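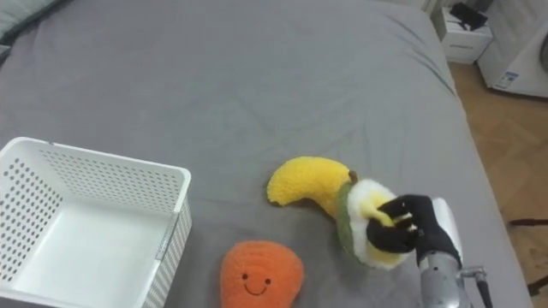 A soft toy in the robot's hand, beside the basket.

The bedroom tasks at Enomstead have now passed 2,000 recorded examples, and it seems a suitable point to set down how the collection is conducted. The task given to the operator is short: pick up each plush toy from the bed and place it in the white basket. The learning system receives the camera views and the joint positions, together with a one-line instruction.

Soft objects were selected on purpose. A plush toy changes shape under the fingers, and a grasp that suits one part of it may fail on another. Our first set, recorded with rigid blocks, taught the model very little about this.
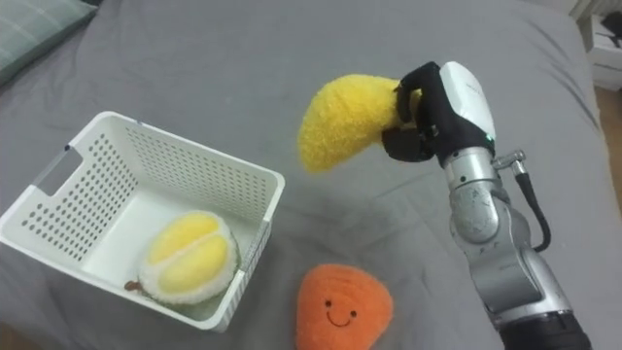 Operators are asked to move at an even pace and to complete a grasp once they have begun it. A hesitation in the recording becomes a hesitation in the trained policy. Of the last 621 examples, 86 were set aside at review, most of them for long pauses above the bed. Failed grasps followed by a clean recovery are kept — they have proved useful in training — and are tagged separately.

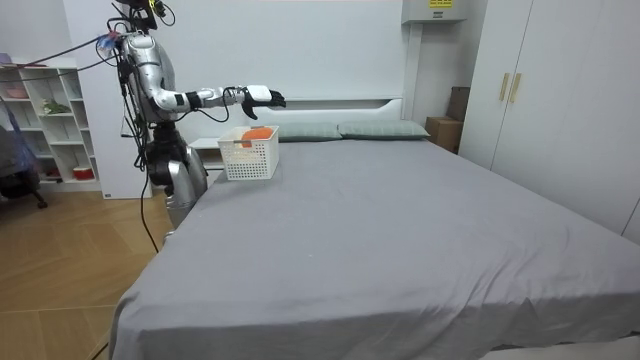 Posted by Ilari Koskela
15 August 2026

Starting positions are varied between examples. The toys are laid out again by hand, and the basket is shifted or turned a little. We do not smooth the sheet beyond what an ordinary household would do. Lighting is left as it is in the room.

Each example is viewed from the robot's head and from a fixed position in the room. The fixed view is of most help to the reviewers, who can follow the whole arm when the hand hides the object.
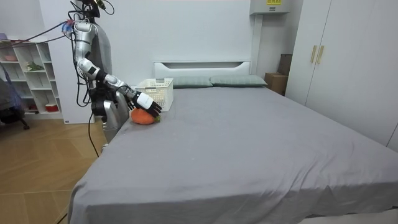

Labels are written in the Flirkico tool by 2 reviewers working independently, and disagreements are settled once the batch is closed. The most frequent disagreement concerns the moment at which a grasp begins: at first contact, or when the fingers close. We have adopted first contact, and the older labels will be revised to match before November.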